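Workshop > Tips > Machine Care > Two-arm picking cell: gripper and tray upkeep

Keeping a two-arm bench cell in order

Filed under: grippers, trays, cables. 14 shares. 4 comments

These notes cover a bench cell with two arms, parallel grippers on both, and a wrist camera on the first. Ours sorts rolled goods from a tray into an open-topped container, and most of its stoppages over the past year came from dirt, slack screws or a tray that had crept out of place. Very few came from software. The jobs below are in the order we do them, with the cell powered down and locked out unless the step says otherwise.

1. Park the arms before you cut power

Drive both arms to the service pose first. If the brakes engage with an arm stretched over the tray, you will be working underneath it, and the gripper pads will be hard to reach. In our cell the service pose puts both wrists at chest height with the fingers open. Store it as a named pose on the pendant and keep the name short.

Wait for the brake click on every joint before opening the guard. Lock the switch and keep the key with you.

2. Clean the finger pads

Plastic film leaves a slick residue on rubber and urethane pads. It can't always be seen. Drag a clean fingertip across the pad; a good pad grabs slightly and a fouled one feels waxy.

Wipe with isopropyl alcohol on a lint-free cloth, one direction only, then let the pad air dry for 3 minutes. Don't use kitchen degreaser or anything with silicone in it. If the surface has gone shiny and stays shiny after cleaning, scuff it lightly with 200 grit paper. Two passes are enough. Replace pads in pairs, even if only one is worn, and run the finger zero routine afterward.

3. Check the linkage screws

Linkage fingers have pivots at both ends of each bar, and the screw heads there work loose before anything else does. Put a paint-pen line across each head and onto the plate. A broken line at inspection means the screw has turned.

Retighten to the figure in the gripper manual, using a torque driver. Overtightened pivots bind, and the gripper then reports an object when its fingers are empty. After tightening, close and open the fingers by hand if your model allows it. Travel should feel even all the way. Any notch means a bent bar or grit in the pivot.

4. Dress the cable at the wrist

The gripper cable needs a relaxed loop at the wrist, long enough for the full rotation of the last joint and short enough that it doesn't drag through the work. Turn the wrist slowly to each limit and watch the connector. It should never take a side load.

Look at the cable wherever it passes over a container rim. Rims wear through jackets. We slip a split sleeve over that stretch and change the sleeve every June. Tekley sells it by the yard, and any braided sleeve of the right bore will do as well.

5. Set the tray and the container

Mark tray corners on the table with thin tape, outside the footprint, so the tray can be lifted out and returned without reteaching. Keep a finger's width between tray and container. If they touch, a bump to one moves the other, and the arm will then pinch the rim on its next reach.

Load rolls on end with the cell stopped. A leaning roll can still be picked, but the grip needs to land near the upper end and the jaws need to be square to the roll's axis. Check the pose on the leaning ones; the upright ones will nearly always be fine.

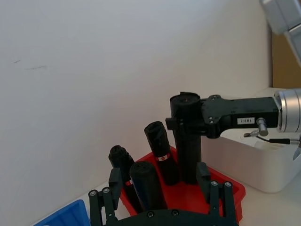
6. Set the grip force

Bag rolls crush easily. Start low, at a force that lets a roll slip, and raise it in steps of 2 newtons until the roll holds through a full lift and a wrist turn. Add one more step and stop there. Write the value on the card inside the guard door.

Use a full roll and a part-used roll for the test. A thin roll lets the fingers close further, and on linkage grippers the force changes with finger position. If one setting won't do both, split the recipe in two.

7. Run at reduced speed first

After any of the jobs above, run the first cycles at the slow setting with a hand on the stop button. Go to 80 percent for the next batch and look at the pads again before going to full speed. Most mistakes in reassembly show up as a tick or a scrape in the slow cycles.

Log what you touched. One line per job is plenty: part, action, torque or force value. We use the Grostidby maintenance sheet with the last two columns struck out.

Comments (4)

benchrat_ok
The paint-pen trick should be at the top. We had a finger bar hanging by one screw and kept blaming the camera.

fasudcombe_maint
At Fasudcombe we went to fine nylon pads instead of paper for scuffing. Takes longer but the pads keep their shape. Agree on replacing in pairs.

lowtorque
Does the sleeve interfere with the wrist limit? Ours bunched up at the connector.
> Page author: Leave the last couple of inches bare and tie the sleeve at the far end only.

Reply 2 helpful votes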